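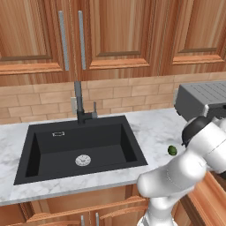
Is a "cabinet restoration treatment" worth paying for, or is it just a cleaning?

perkuvstead_renter_no_more
Asked in Home & Kitchen

We bought our house in Perkuvstead last August. The kitchen cabinets are real wood, sound, and kind of tired. Dull around the handles, a bit sticky above the stove. A salesman from a company called Brellico came by and quoted us $500 for what he called a restoration treatment. It takes one afternoon, no sanding, and they use something named Sollex that "feeds the wood from inside" and comes with a 4 year guarantee.

I asked what was in Sollex and he told me it was proprietary. I asked what the guarantee covered and he told me it covered the treatment. My husband is ready to sign. I keep thinking that I could wash a door myself. Has anyone had this done, and did it look any different a year later? I don't want to paint them and we can't afford new ones.

dullknife64
Top contributor

Had a similar outfit do my mother's kitchen. Different name, same speech. Two guys came in, wiped everything down with degreaser, let it sit while they ate lunch, then rubbed on something that smelled like oranges. It looked terrific when they left. By spring it looked the way it did before, only now it picked up fingerprints.

The "feeds the wood" line should make you suspicious. Your cabinets almost certainly have a clear finish over them, lacquer or varnish of some kind. Oil doesn't go through that in any amount that matters. It sits on top and makes things shiny for a while. And wood in a cabinet door has been dead for a long time. It isn't hungry.

Before you spend anything, pick the worst door, probably the one over the stove. Warm water, a small squirt of dish soap, soft cloth, wrung out well. Go with the grain and dry it right away. If it's still tacky, do it again. Kitchen grease takes more than one pass. If it's STILL tacky after that, the finish itself may have gone soft, usually near the handles where hands have been on it for years. In that case no wipe-on product is going to rescue it, theirs included, and you'd be looking at cleaning it properly, scuffing it and putting on a new clear coat.

Also get the guarantee in writing and read what voids it. The one my mother had was void if you used "household cleaners" on the doors. In a kitchen! 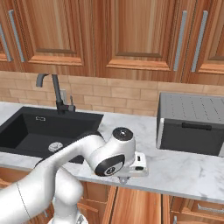
Posted by Þórarinsdóttir | Member | 2 people found this helpful

I'll disagree a little with the above, though I wouldn't sign either. Some of these companies do decent work. What they sell under the fancy name is often a thorough cleaning, touch-up of the worn spots with a tinted marker or stain, and a thin topcoat. If that's what Brellico is doing, the price isn't crazy for a whole kitchen. If it's a wipe-down and an oil, it's robbery. From your post I can't tell which, and I suspect the salesman likes it that way.

So ask him three things by email, so there's a record. Does Sollex cure to a hard film? Will they send the safety data sheet? Will they do one door first and come back for the rest after a month? A company with a real product shouldn't mind any of those.

One more point, about the clean-it-yourself plan. Stay away from the "wood soap" and polish sprays, whatever the label promises. Several contain silicone, and if you ever do want a new topcoat it'll fisheye all over the place and you'll be cursing. Same for melamine sponges, they're abrasive and will leave dull patches you can see from across the room.

gus_in_the_garage
New member

my brother in law paid for one of these and hes happy with it. but he's also happy with his timeshare. just use dish soap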